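Home » Reviews » Bench automation

Drarora pick-and-place kit: three months on a small bench

Reviewed by Rafferty Hutchins
30 August 2019

The Drarora is a gripper and fixture kit for small arms. You get a two-finger gripper, two sets of fingertip pads, a wrist plate, a bag of screws and a controller box that sits between the gripper and whatever arm you already own. Drarora also sells a support plan, which I took for the first three months and have since let lapse.

I run a small workshop that makes printed parts for teaching sets. Most of the work is moving small plastic pieces from one place to another, and a person gets bored of it quickly. I had been using a Pronstead gripper and wanted something with a finer closing force. The Pronstead is a good heavy unit but it marks soft plastic, and I was throwing away too many parts.

Setting up

Fitting the gripper took me an afternoon. The wrist plate has slots instead of plain holes, so it will go on most arms of this size, but you have to square it up yourself and the kit does not include anything to help with that. I used an engineer's square and some patience. All the screws are hex socket and one key fits the lot.

The controller box is less pleasant. It has a small screen and three buttons, and the menu for finger travel is two levels further down than it should be. Jalen Dvorak, who shares the workshop with me, found that holding the middle button takes you straight there. It is not in the manual.

The manual itself is 40 pages, half of it wiring. The wiring part is clear. The part on teaching positions assumes you have used a Drarora product before.

Gripping small parts

Straight-sided parts were fine from the first day. Cubes, short bars and flat discs all came up cleanly on the default force. I ran a batch of 200 bars before changing any settings and only had to step in twice, both times to refill the tray.

Faceted parts need more care. If the fingers close on two faces that are not parallel, the part turns as it is lifted and then goes down crooked. You have to pick the approach angle by hand for each shape. The software has a tool that is meant to suggest one, but it wants a clean model file and it gave me poor answers on anything with five sides.

Parts with feet or pegs are harder again. The trick is to come in slowly from above and keep the fingertips high on the body, well clear of the pegs. I set the approach speed to 10 per cent for these and left it there.
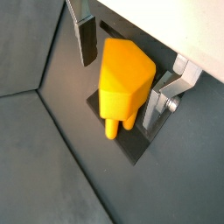

The fingertip pads

Two sets come in the box, a narrow set and a wide set. I used the narrow ones for nearly everything. They hold printed plastic well and have not marked it, which was the reason I bought the kit. Dust from the printer does build up on them and the grip gets worse as it does. A wipe with a damp cloth at the start of the day keeps them right.

The wide pads are better for flat sheet but they get in the way inside an enclosure. If your walls are close to the work, as mine are, expect to leave them in the bag.

Spare pads are sold in pairs. Mine arrived in four days.

Support

I rang twice. The first call was about a gripper that would not report its position after a restart, and it was sorted in a few minutes with a firmware file sent by email. The second was a question about running two grippers from one controller. You can't, and they said so straight away.

I would not pay for the plan again. The firmware files are on the website and the forum is quick enough.

Compared with the others

I had a Suominen on loan for a fortnight before I bought this. It is quieter and the software is much better, particularly for teaching positions. It also costs a good deal more, and the fingers open less far. For someone starting from nothing I would say try the Suominen first.

The Renier is cheaper than either. I have only used an older one and the fingers had some play in them, so I can't say how the current model behaves.

Wear so far

The count on my controller passed 1000 cycles early on and I stopped looking at it. One screw on the wrist plate worked loose in the second month. I put thread lock on it and it has stayed put. The cable sheath is a bit scuffed where it bends.

Good: gentle on printed plastic, easy to fit, one key for every screw, spares in stock.

Less good: buried menus, weak angle suggestions for odd shapes, manual thin on teaching.

An updated version of the software is due in September and I will add a note on the angle tool once I have tried it.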